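**Tuvdale** is a tile-laying board game for two to 4 players, published by Jundport. Players develop a river valley over a series of rounds, placing land tiles and moving goods downstream to the town of Tanner. The game was first sold in June and has since been followed by one expansion, *Pindosex*.

## Components

The base game contains 47 land tiles, 46 goods cards, a scoring track and a set of wooden markers in each player color. The tiles are square and printed on both sides, with farmland on the front and forest on the back. No fixed board is used. The valley grows outward from a starting tile, and the space needed depends on how the river turns.

## Play

On a turn, a player draws one tile, places it next to a tile already in the valley, and then takes one action. River edges must match. Farmland and forest edges may be joined freely, but a mixed border scores nothing at the end of the game.
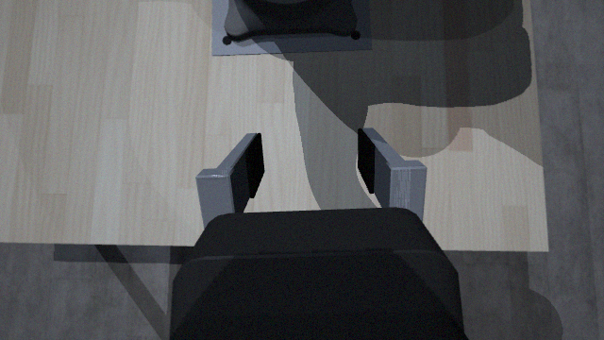 *A light wooden tabletop seen from above.*

Goods are produced on farmland tiles and moved along the river one tile per action. A good that reaches Tanner is exchanged for a card from the display. Cards are kept face down until final scoring, which takes place when the last tile is placed. Ties are broken in favor of the player with fewer markers on the board.

## Expansion

*Pindosex* adds locks, which block the river until a toll is paid, and a second town at the upper end of the valley. It can't be played without the base game. The first printing was limited to 1,229 numbered copies. A later printing dropped the numbering and corrected two cards that gave the wrong toll.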